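Shop Floor Talk > Packing and Kitting > Robots on the utensil line, six months in

wyss_end_of_line
Posted Oct 2, 2018

Our plant packs kitchen sets for Kutura. Two arms now do the picking at my old station. I was told I'd be "freed up for higher value tasks." The higher value task is standing next to the arms and fixing what they drop, in a chair that doesn't go down.

The job is one utensil at a time, off the table, into the tray. By hand I did 1000 a shift and could think about lunch. Now I think about the arm.
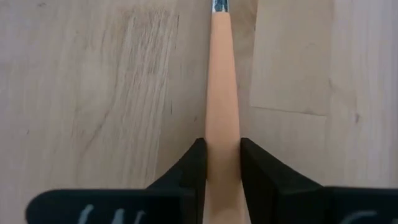 Station 2, gripper on an orange handle.

The tapered handles are what gets us. Grab too low and the width is different from what the program wants, so it stops and blinks at me. Anybody else doing kitting with these?

brernmont_nights
We run something similar. Best shift last month was 1232 pieces, and management printed it on a banner. The banner does not mention who was clearing the faults.

torque_and_tea
Going to disagree with the mood in here. I did hand kitting for years and my wrists are shot. If a machine wants to pinch spoons all night it can have them. I'd take the chair.

wyss_end_of_line
You can have the chair. I mean that, come get it.

Fair point on the wrists, mine quit hurting in September. My neck took over.

Lefty_Loosey
What changed for us was the talking. We used to have six people around one table and you knew everybody's business. Now it's one person per cell and a light tower. I know the light tower's business.

torque_and_tea
Some of us would have paid extra for that.

stokorance_refugee
Ask who is allowed to edit the grip points. At Stokorance we had to put in a ticket and wait for the integrator every time a handle changed, and he billed for the drive. Then they trained two of us off the line to do it and gave us a bump in pay. Small bump. But the stops dropped a lot and I quit feeling like the arm's babysitter.

brernmont_nights
Must be nice. Our training was a binder, about 100 pages, half of them on how to turn it off.

Lefty_Loosey
Best half.

wyss_end_of_line
@stokorance_refugee did you ask for the training or did they offer? My lead says editing is "engineering's sandbox" and engineering goes home at four.

stokorance_refugee
Asked. Three times, the last one in writing with the downtime log stapled to it. Bring the log.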